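The Long Goodnight

My grandmother could fall asleep anywhere – on the Skorport ferry, in the dentist's waiting room, once halfway through her own birthday toast – and for years I assumed I'd inherited the gift. Then I turned 40, and there I was at three in the morning, going over a phone bill in my head.

So I went up to Bresormont to see Simin Hassanpour, who has taught evening classes for bad sleepers for 12 years and still calls herself one. She gave me tea (mint, very weak) and asked what I did in the hour before bed. I told her, at some length, and she winced only once.

"People come in wanting a new mattress," she said. "I ask them to start with getting up at the same time every day, and oh, they hate me for it."

Her other favorite is counting backward from 100 in fives, slowly, and going back to 100 whenever you lose your place, which I do somewhere in the seventies.

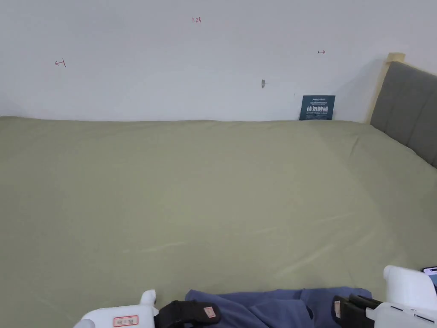 I've kept at it since I came home, more or less. The phone spends its nights in the kitchen now, and I've gone back to reading a few pages of some gentle old novel that I don't mind dropping. Last week I slept straight through on Tuesday, and I was so pleased that I called my sister before breakfast and woke her up.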